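Ticket 571: Sweeper stops partway over the footbridge and asks for help
Product: Plisirance outdoor sweeper, with Avram route software
Site: Rustdale, path crew
Opened by: Nayeli Zavala
Status: open, waiting on Porton support

First entry, November, 7:40 a.m.

Hi Porton folks, it's Nayeli again from the Rustdale path crew. You helped me with the charging dock back when we got this thing (that fix is still holding, thank you!) and now I've got a new one for you.

The sweeper does great in the yard. It does great in the shop too, where I let it run between the benches while I eat my lunch, and it picks up more sawdust than I ever did with a push broom. Then I send it over the footbridge, which is the whole reason we bought it, and it goes 40 feet and quits. Brushes stop, light goes yellow, and my phone says "Position uncertain, please assist." So I walk out there and assist, meaning I push the green button, and it goes a little more and does it again. By the time I've walked the whole deck next to it I could have swept the thing myself and been back for coffee.

What I've tried so far:

Wiped the front sensor window with the cloth from the kit.
Restarted it holding both buttons until the beep.
Deleted the bridge route and taught it again by walking it across with the handle.
Ran it in the opposite direction. Same stop, same message, only at the other end.

Software version on the screen says 184. I don't know if that's current. The update page just spins when I open it on my phone.

Reply from Porton support, 10:15 a.m.

Hello Nayeli, thanks for the details. Build 184 is one behind. Please connect the unit to the shop wifi and leave it on the dock overnight so it can update. After the update, please run the bridge route once and send us the log file. It's under Settings, then Service, then Export.

Could you also tell us what is along the sides of the path? The unit works out where it is by matching shapes on both sides against the route it was taught.

Second entry, 10:50 a.m.

Okay, will do on the update.

Sides of the path: low concrete curb on both sides. The left has a dark metal railing with diagonal bars, kind of like a truss. The right has a tall mesh fence on top of the curb, the fine kind you can see straight through. The deck is plain and flat. Is the mesh going to be a problem? I had a feeling about the mesh.

Third entry, next day, 8:20 a.m.

Updated overnight. It did say "Complete" and the fan sounds different, so something happened in there. Ran the bridge first thing and it got farther this time! Then it stopped with the yellow light, I pushed the button, it spun in a slow circle, stopped again, and told me it was in the parking lot. It was not in the parking lot. I walked it back with the handle and exported the log, attached.

Since I had the phone out I also went through the menus and found a setting called Side Match Strength. It was on 26. I didn't touch it. Should I touch it?

Reply from Porton support, 1:05 p.m.

Thank you, the log is very useful. Please leave Side Match Strength alone for now.

What we can see is that the unit has a good match at the start of the bridge, and the match gets weaker the farther it goes. The left side repeats the same pattern over and over, so one stretch of railing looks much like the next. On the right, the sensor seems to be reading partly the fence and partly whatever is behind it. When the two sides disagree for too long, the unit stops. It is meant to stop in that case, but we understand that doesn't get your bridge swept.

Would you be able to try the route in curb mode? It ignores everything above curb height. You'll find it under Route, then Advanced. You'll need to teach the route again after you switch.

Fourth entry, 3:30 p.m.

Curb mode, got it. I taught the route again after lunch, keeping it to a slow walk the way the booklet says. One thing I noticed doing it is that the left curb and the right curb aren't the same size, and the left one is pretty low. I put that in here in case it matters to whoever is reading the log.

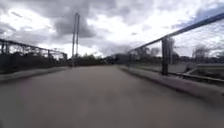
Anyway, my boss stopped by while I was typing this and asked me the question he asks every time, which is can the machine do the job yet or can't it. I gave him kind of a long answer, so you get it too. Indoors, yes, I'd say it can. The shop floor is cleaner than it's been in years and all I do is empty the bin and pick up the zip ties first (it hates zip ties, they wind right around the brush). My sister has one of the little house ones and she says the same thing about socks. Outdoors in the yard, mostly yes. A long straight path where everything looks alike from one end to the other, not yet, at least not without me strolling along beside it like I'm walking a dog. I would not have guessed that order! I figured the bridge would be the easy part, with no chair legs or hoses to get stuck on.

He asked if he should plan on me or the sweeper for the bridge this winter. I said me, ask again in spring.

Fifth entry, next day, 9:10 a.m.

Curb mode results. First run, it went all the way across without stopping!! I may have clapped. Second run, coming back, it stopped once near the far end, I pushed the button, and it finished. It did leave a strip along the left curb that it never swept, I'd say the width of my boot, both times. Log attached for both runs.

So two questions:

1. Can it get closer on the left without bumping the curb? I looked for a setting and only found one for the right side.
2. If it does stop, can it text me before it gives up and turns off the light? I was back in the shop for the second run and only found out because I happened to look at the phone.

Reply from Porton support, 11:45 a.m.

That's a big improvement, we're glad to hear it. On question 2, yes: Settings, then Alerts, then switch on "Stopped on route" and enter your number. On question 1, the left distance is set by the side brush and can't be changed from the phone. We've passed your logs to the Avram team to see whether they can adjust it from their end. We'll keep this ticket open until we hear back.

Sixth entry, 12:20 p.m.

Alerts are on, and I tested it by standing in front of the sweeper until it got upset. Text came right through. I'll get the left strip with the push broom for now. Please tell Avram I can run it any morning before ten if they want more logs, and that I still need an answer on the update page spinning on my phone.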